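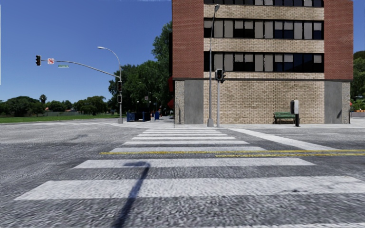
Can a household of four get by on one car in Prerthorpe?

It depends mostly on where the two jobs are and how you handle groceries. If one adult can walk or take the bus to work, the rest can be arranged.

Lakshmi Fernandes
Original poster
I asked the question in the title and the answer under it is the one I got from my sister, who moved to one car last year. I would like more opinions. We live on the east side, 2 miles from my office. My husband drives to the county hospital and his shifts change every week. Our second car needs a new transmission and the shop wants more than I think the car is worth. Kids are in second and fifth grade, same school, close enough to walk.

Mohandas Joseph
We did it three years ago in September when school started. Insurance went down by $60 a month, and that was before gas. The hard part is dentist appointments and anything at 3:30 in the afternoon. Get a calendar that both of you look at.

Groceries are easier than people think if you stop doing one giant trip. I go to Curkside after work with a backpack and get two days of food. I do the heavy stuff (dog food, detergent) when the car is home.

Nithin Sundaram
I'll disagree some. We tried it for 8 months and went back. Two miles is a nice walk in May. In January it is 45 minutes each way on sidewalks that half the owners don't shovel. The number 2 bus runs once an hour after 6 p.m. and if you miss it you are calling your spouse anyway.

Rotating shifts were what ended it for us. You can't plan around a schedule you get on short notice.

Lakshmi Fernandes
That is what worries me too. He gets his schedule in advance but trades shifts a lot. Did you ever try a bike, Nithin?

Nithin Sundaram
A bike was fine until it was dark at 5. I didn't care for the river road with no shoulder. If your office is on the east side it may be different for you.

Mohandas Joseph
Winter is a fair point. I keep cab money set aside for it – $1,000 a year, and we have never spent it all. People forget that a cab now and then is still cheaper than a car sitting in the driveway. Registration, tires, the battery that dies when you don't drive enough. Add that up before you decide.

Also, Lakshmi, get a second opinion on the transmission. Palaniappan Auto rebuilt mine and it came in a lot lower than the chain place by the highway.

Simone Tavares
One-car household here, no kids at home any more, so take this for what it's worth. Things I would tell anyone starting out:

Do a trial month first. Park the second car and leave the keys with a neighbor. If you ask for them back more than a couple of times, you have your answer.

Walk your route to work once at the hour you would really be walking it. The route that looks best on a map isn't always the one you want. I go a block out of my way to cross at Kinau Street, where there are painted crossings and I don't have to guess what the turning cars are doing.

Buy the good shoes. I went through two cheap pairs the first year.

Tell your boss. Mine let me shift my start time to match the bus and I'd been there nine years without knowing I could ask.
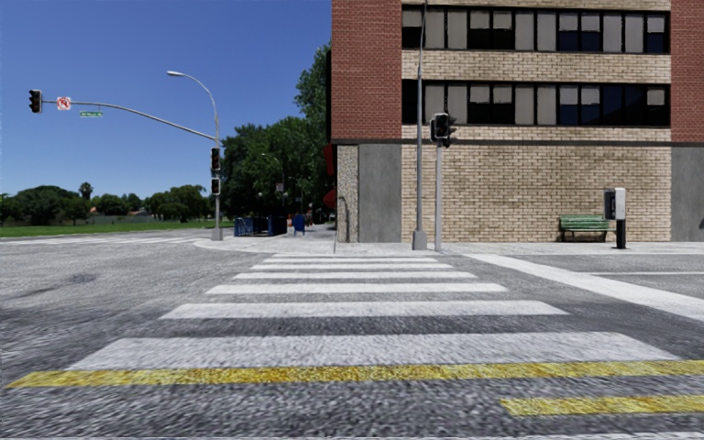
Mizanur Jayawardena
The trial month is good advice but pick the right month. Everybody tries it in June when school is out and there's no band practice or parent night. Try it in October. If it works then it will work.

I'd also skip leaving the keys with a neighbor. What if there's an emergency and they're out of town? Put them in a drawer.

Simone Tavares
A drawer wouldn't have worked in my house. I know myself. But sure, whatever keeps you from using it for a gallon of milk.

Nithin Sundaram
Agree with Mizanur on October. We started in June and it gave us the wrong idea.

Lakshmi Fernandes
Thanks, all. I called Palaniappan and they can look at the car next week. Plan for now is to get their price, park it either way, and do the trial once school is going. My husband is going to ask if he can have fixed days for that month. Does anybody know if the bus pass can be bought by the week, or is it monthly only?

Mohandas Joseph
Weekly passes are at the Curkside service desk. Bring cash, their card reader doesn't take them for passes.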